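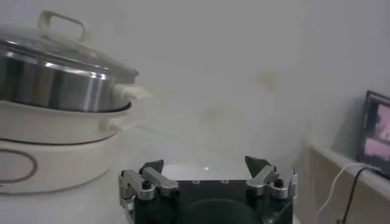 Tema 5. Apilar o no apilar: el menaje en la cocina pequeña

Apuntes de Organización del espacio doméstico, módulo de abril

La pila es el mueble de quien no tiene muebles. La de la foto obedece a un orden bastante sensato: debajo, una base blanca y redonda, algo más ancha que el resto; encima, una pieza color crema; dentro de esta, la olla de acero, con su tapa de cristal puesta.

Conceptos que entran en el examen

Encaje. Una pieza descansa dentro de otra, no sobre ella. Fíjense en el hueco oscuro entre los dos bordes: ahí se guarda aire, único artículo del hogar que no ocupa sitio en el inventario.

Asas. El fabricante las dibuja para cocinar y luego el armario las sufre. Al medir una balda se mide con asas, también la de la tapa. En la práctica de la cocina Mirkolbridge, un grupo midió sin ellas y entregó un plano precioso con una puerta que no cerraba.

Coste de acceso. Movimientos necesarios para llegar a la pieza que se quiere usar. La de abajo es siempre la que hace falta a las 20:30, con invitados.

Regla de trabajo

Lo de uso diario, arriba. Lo de uso semanal, en medio. Lo que se compró con ilusión, al fondo, donde ya estaba.

Ejercicio

Balda de 40 cm de alto libre. Propongan una pila con tres piezas de su casa, dibújenla de perfil e indiquen el coste de acceso de cada una. Se entrega a mano, en una cara. Las pilas de 5 piezas se admiten, pero habrá que defenderlas en clase.

Lectura: cuaderno Droltero, apartado de cocinas, hasta la página 159.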